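January, bench notes, natural dye work

Back at the madder after the holiday mess. I want to get the wool reds repeatable before we promise Irkwood anything, because right now I can get a lovely brick red one week and a sad salmon the next from what is supposedly the same jar of ground root. Same scale, same pot, same me. So this entry is mostly about water. 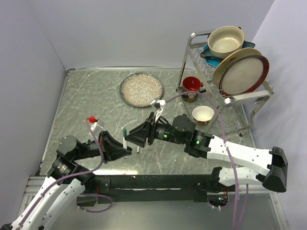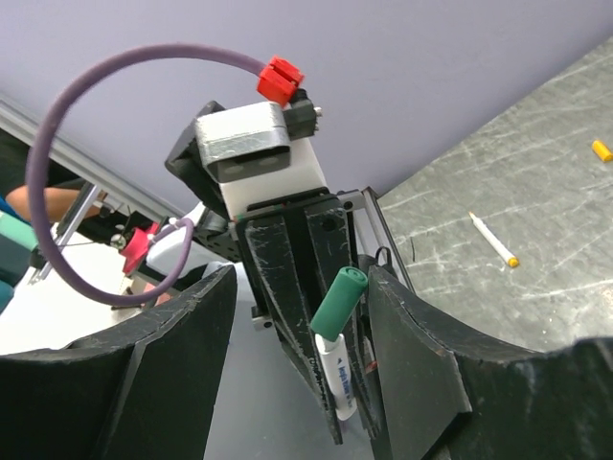
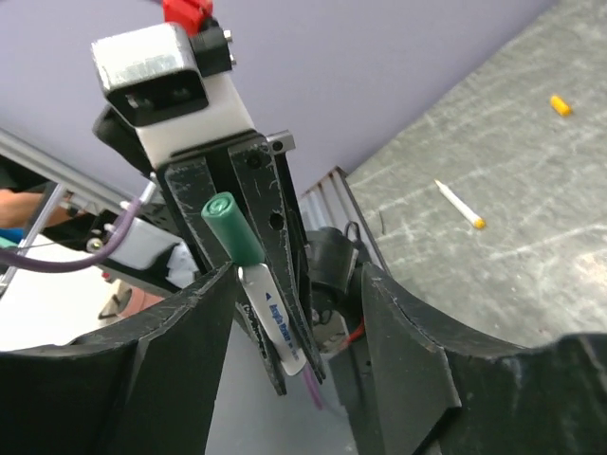 Abrehet Endale read my last batch of notes and wrote back that I was blaming the root when I should be looking at the tap. Her point was that madder likes calcium, and if I'd switched to the deionized carboy sometime in the fall (I had, guilty) then I'd thrown away half my color without noticing. She also said to stop letting the bath creep up past a simmer, since that's when the browns come out and flatten everything.

OK, so! New set. Four skeins of the Koskela two-ply, all scoured together in the same wash and mordanted together with alum and a bit of cream of tartar, then left damp in a bag overnight. I used to dry them between steps but damp seems to take more evenly, and it saves me soaking them again.

Skein A: deionized water, nothing added. The control, and the one I expected to hate.
Skein B: straight tap.
Skein C: deionized plus a pinch of chalk.
Skein D: tap plus the same pinch of chalk, mostly out of greed.

Root went in a muslin bag this time instead of loose in the pot. I'm so tired of picking bits out of yarn. Each pot came up slowly to 147 on the dial thermometer (Fahrenheit, the one with the long stem, NOT the little one that reads high) and I held it there through lunch and a bit past. Pot B wandered up while I was on the phone with Pruser about the back-ordered alum and I pulled it off the heat for a while. Didn't catch how high it got. Annoying, and it means B has an asterisk next to it forever.

Results after rinsing and drying in the shade:

A is the salmon. Exactly the salmon! I held it up next to the bad skein from before the holidays and they could be sisters. B is a decent red, a little brown at the ends, which I'm putting down to the phone call. C is the one I'd wear. Warm, clear, a real tomato-soup red all the way through, including under the ties where I usually get pale bands. D is darker than C but a bit dull, and it feels chalky in the hand even after a second rinse. Might wash out, might not.

So Abrehet was right and I owe her a coffee. I've put a strip of masking tape on the carboy that says NOT FOR MADDER in big letters. Please leave it there. It's fine for the indigo vat and the weld as far as I know, but I haven't compared weld properly.

Other stuff before I forget:

The exhaust baths. I put all the leftovers together and ran a scrap of silk through, and it came out a soft peachy orange that I like more than I expected to. Saved a swatch in the back of the binder, no recipe possible because I was just dumping pots in a bucket.

The Astuddale order wants 75 skeins in one matched red. I don't think our biggest pot takes that in one go without crowding, so it'll be batches, and batches means I need C to come out the same several times running before I say yes. Also need to work out how much root that eats. We've got 3000 grams in the bin and I don't want to get to the last batch and find myself scraping the bottom.

Lightfast strips from A through D are taped in the south window, half under card. Don't move them, even if the blind is in your way.

Next: repeat C twice with a fresh scour each time, then try C with the older root from the paper sack. Ask Pruser whether the replacement alum is the same grade. Buy a thermometer with an alarm on it.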